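Journal / Household Practices / Articles in Press

4. Folding on soft ground

The literature on folding assumes a table. Household manuals specify a firm, flat surface at hip height, and our informants agreed that this was correct before going off to fold on the bed. Of the 40 households in the Asante sample, 14 owned a table large enough for a dress and used it for post.

We therefore took the bed as the ordinary work surface and the patterned garment as the ordinary difficulty. A bed gives under the hand, and its own coverings creep along with whatever is being smoothed on top of them. A busy print makes matters worse by hiding the edges the folder is looking for (Fig. 2a).
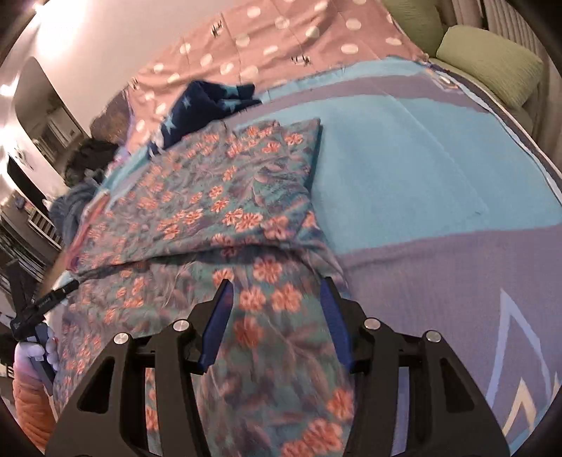
Why not simply fold along the pattern? Printed leaves and flowers are seldom set square to the seams, so a fold that follows them will usually drift away from the line of the garment.

Chan has argued that drift is harmless in anything destined for a drawer. Magesa, who shares the drawer in question, dissents. Our own position is that a crooked first fold is passed on to every later one, with interest, and that most people would sooner press down hard on the result than begin again.

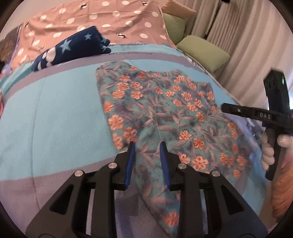 Figure 2. Floral cloth on a bed: (a) in folds; (b) garment spread out.

Laying out took up more of our informants' conversation than folding did, and was spoken of with more feeling. The usual advice is to find the neckline and work outwards, which is sound once the neckline has been found. In Fig. 2b its curve dips between the two shoulders at the far side, and the left edge can be followed against a plain light-blue panel of the sheet, a kindness the orange blossoms do not extend elsewhere. Several informants praised striped bedding as a guide to straightness. We would be more cautious: a stripe is straight only for as long as the sheet is, and the mauve one in the same figure arcs.

Related articles
Solange Chan: Drawers and their discontents
Erick Magesa: The chair as wardrobe
Pairing socks in the Anitley households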